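Quem somos

O Grirnthorpe é um clube de futebol de formação e de recreação, com equipas dos sub-7 aos veteranos. Treinamos e jogamos no campo Stojanović, um relvado sintético de futebol de 11 com dois balneários, bancada coberta e um campo mais pequeno ao lado, usado pelos escalões de futebol de 7.

O clube nasceu da junção de dois grupos que alugavam o mesmo campo em horários seguidos e que acabavam por fazer jogos entre si. O nome veio de um desses grupos. As cores, verde e branco, vieram do outro.

Nesta época temos 104 atletas inscritos. A coordenação técnica está entregue a Eleni Đorđević, que jogou como médio-centro e treinou equipas femininas antes de chegar ao clube. É ela quem define o plano de treinos de cada escalão e quem acompanha a passagem dos jogadores de um escalão para o seguinte.

Como trabalhamos

Nos escalões mais novos, todos os convocados jogam pelo menos uma parte do encontro. Não há posições fixas até aos sub-11 — um guarda-redes pode ser extremo no jogo seguinte. A partir dos sub-13 os treinadores começam a trabalhar a organização defensiva, as bolas paradas e a leitura de jogo.

A equipa sénior disputa o campeonato distrital. Os veteranos participam em torneios particulares e organizam, em maio, o Torneio Drolitz, aberto a equipas convidadas. O torneio joga-se num fim de semana, com jogos de 30 minutos na fase de grupos e final em tempo completo.

Os equipamentos são fornecidos pela Indomex, que patrocina também as deslocações dos juniores. O emblema do patrocinador aparece apenas nas camisolas de jogo. 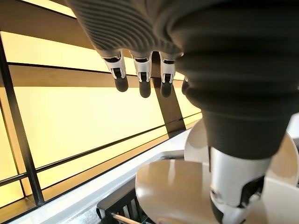 Inscrições

As inscrições estão abertas durante toda a época, conforme as vagas em cada escalão. Quem quiser experimentar pode fazer dois treinos antes de se inscrever. São precisos o documento de identificação, o exame médico desportivo e, no caso dos menores, a autorização assinada pelo encarregado de educação.

A quota de sócio é de 100 euros por época e pode ser paga em duas prestações. Os irmãos de atletas já inscritos pagam metade.

A secretaria funciona no edifício dos balneários, à hora dos treinos.

Página atualizada em 20 de setembro de 2019.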